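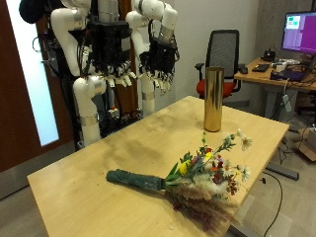

## 4. 탁상 작업 전 준비와 안전 수칙

4장은 양팔 로봇을 탁자 앞에 세우고 꽃다발이나 화병 같은 물건을 다루게 할 때의 절차를 다룬다. 설치와 배선은 3장, 데이터 저장은 6장을 볼 것. 3장을 건너뛰고 여기부터 펼친 분은 3장으로 돌아가시기 바란다. 누구인지는 로그에 다 남는다.

개정일: 2019년 4월 23일
작성: 에파 모건(Efa Morgan) / 검토: 보흐다나 트카첸코(Bohdana Tkachenko)

### 4.1 작업 구역

1. 로봇의 팔이 닿는 범위를 바닥에 테이프로 표시한다. 눈대중으로 정한 범위는 사람마다 다르고, 대개 로봇이 생각하는 범위보다 좁다.
2. 구역 안의 의자를 모두 밖으로 뺀다. 바퀴 달린 의자는 뺀 뒤에 바퀴를 잠그거나 벽에 붙인다. 의자는 스스로 돌아오는 습성이 있다.
3. 바닥의 케이블을 통로 바깥쪽으로 정리한다. 정리가 안 되는 케이블에는 덮개를 씌운다. "발로 살짝 밀어 둠"은 정리로 치지 않는다.
4. 출입문을 점검한다. 로봇 쪽으로 열리는 문이면 손잡이에 작업 중 표찰을 건다.
5. 비상정지 버튼을 담당자의 손이 닿는 곳에 둔다. 노트북 뒤, 상자 안, 서랍 속은 손이 닿는 곳이 아니다.

> **주의** 비상정지를 누르면 모터 전원이 끊기고 들려 있던 팔이 내려온다. 팔 아래에 손, 머그잔, 키보드를 두지 말 것. 이 중 손만 교체품이 없다.

### 4.2 물건 배치

1. 탁자 위에서 이번 작업에 쓰지 않는 것을 치운다.
2. 화병처럼 세워 두는 물건은 탁자 모서리에서 한 뼘 이상 안쪽에 둔다. 바닥이 좁은 화병에는 미끄럼 방지 패드를 깐다.
3. 꽃다발은 묶인 줄기가 손 쪽을 향하도록 눕힌다. 꽃이 탁자 밖으로 조금 나가는 것은 허용하나 줄기 묶음은 전부 탁자 위에 있어야 한다.
4. 화병에는 물을 넣지 않는다. 물을 넣으면 더 현실적이라는 의견은 접수했고, 그 의견을 낸 분께 대걸레도 전달했다.
5. 광택이 심한 물건은 조명 반사를 먼저 본다. 깊이 센서가 반사면을 구멍으로 읽는 일이 있다. 이런 물건은 Pluvari의 물체 목록에서 `반사` 항목을 켠다.

**참고** 말린 풀과 이삭은 잘 부스러진다. 부스러기가 손가락 관절에 들어가면 분해 청소를 해야 하는데, 분해 절차는 부록 C에 있고 부록 C는 길다. 작업이 끝날 때마다 붓으로 털어 주는 편이 훨씬 짧다.

### 4.3 손과 손목 점검

전원을 넣기 전에 한다. 넣은 다음에 하는 사람이 있는데, 그분들을 위해 구급함 위치를 1장에 적어 두었다.

1. 손가락을 하나씩 끝까지 굽혔다 편다. 걸리는 느낌이 있으면 중단하고 점검표에 마디 번호를 적는다.
2. 손끝 패드가 들뜨지 않았는지 본다. 들뜬 패드는 갈아 끼운다. 순간접착제는 쓰지 않는다.
3. 손목 근처로 지나는 케이블에 여유가 있는지 확인하고, 손목을 양방향 끝까지 돌려 본다. 이때 팽팽해지면 여유가 없는 것이다. 팔꿈치에서는 넉넉해 보여도 마찬가지다.
4. 손목 카메라 렌즈를 마른 극세사 천으로 닦는다. 소매는 극세사가 아니다.

### 4.4 손목 카메라 화면 확인

1. Pluvari에서 `보기 > 손목`을 열고 좌우 영상이 들어오는지 확인한다. 멈춘 영상과 조용한 방은 구별이 어려우므로 렌즈 앞에서 손을 한 번 흔든다.
2. 손목을 낮춘 자세에서 영상을 다시 본다. 가까운 물체가 화면을 크게 차지하면 그 너머의 사람은 잘 보이지 않는다.

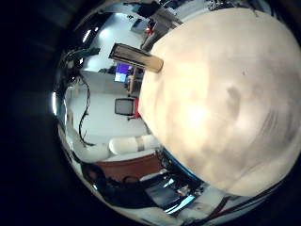 3. 화면 가장자리로 갈수록 직선이 휘고 거리가 실제와 다르게 느껴진다. 가장자리에 보이는 의자나 케이블까지의 거리를 화면으로 판단하지 않는다. 고개를 들어 직접 본다. 고개를 드는 기능은 모든 작업자에게 기본으로 들어 있다.
4. 밝은 점이나 흰 띠가 보이면 조명이 비친 것인지 렌즈가 더러운 것인지 가린다. 손목을 조금 돌려도 화면의 같은 자리에 남아 있으면 렌즈 쪽이다.
5. 화면에 모니터가 잡히면 메일함과 메신저를 닫는다. 녹화 영상은 여러 사람이 돌려 본다. 지난번 녹화분에서는 점심 메뉴를 둘러싼 긴 논쟁이 또렷이 읽혔다.

> **경고** 손목 카메라는 작업용이며 안전 장치가 아니다. 화면에 사람이 없다는 이유로 동작을 시작하지 말 것.

### 4.5 첫 동작

담당은 2명이다. 한 명은 조작하고 한 명은 비상정지를 맡는다. 비상정지 담당은 그 시간 동안 다른 일을 하지 않는다. 휴대전화를 보는 것도 다른 일이다.

1. 조작자가 "시작"이라고 소리 내어 말하고, 비상정지 담당이 "확인"이라고 답한 뒤 움직인다. 고개만 끄덕이는 것은 답이 아니다.
2. 속도 제한을 가장 낮은 단계로 두고, 물건 없이 두 손을 탁자 위 가슴 높이까지 올렸다 내린다.
3. 같은 동작을 2회 반복한다. 소리나 떨림이 달라졌으면 멈춘다.
4. 한 손으로 줄기 묶음 위까지 접근한 다음 멈춘다. 아직 잡지 않는다.
5. 다른 손이 화병에 닿지 않는 위치에 있는지 눈으로 확인한다. 사람은 한쪽 손에 집중하면 다른 손을 잊는다. 조작자가 사람이므로 로봇도 잊는다.
6. 잡고, 들어 올리고, 화병 입구 위에서 다시 멈춘다. 여기까지 문제가 없으면 속도를 한 단계 올릴 수 있다.

물건이 떨어졌을 때 손으로 받으려 하지 않는다. 꽃다발은 싸다.

### 4.6 자주 나오는 오류

| 표시 | 뜻 | 할 일 |
|---|---|---|
| 7 | 손가락 전류 초과 | 쥔 것을 놓고 관절에 낀 것이 있는지 본다 |
| 567 | 손목 영상 끊김 | 동작을 멈추고 커넥터를 다시 꽂는다 |
| 숫자 없음 | 화면 프로그램이 죽음 | 비상정지 후 재시작 |

567이 뜬 채로도 팔은 움직인다. Gruner 쪽 문의 창구에 따르면 의도된 설계라고 한다. 우리 쪽 규칙은 그래도 멈추는 것이다.

### 4.7 종료

1. 두 팔을 대기 자세로 내리고 모터 전원을 끈다.
2. 손가락과 탁자를 붓으로 턴다. 얼룩은 물기를 짠 천으로 닦고, 안 지워지면 점검표에 그린다.
3. 점검표에 두 사람이 각자 서명한다. 한 사람이 필체를 바꿔 두 번 서명하는 방식은 더 이상 인정하지 않는다.
4. 점검표는 Michalski 실 선반의 녹색 파일에 꽂는다. Trunov 실 파일은 양식이 다르다. 두 양식을 합치자는 안건은 4월 회의에 올라가 있다.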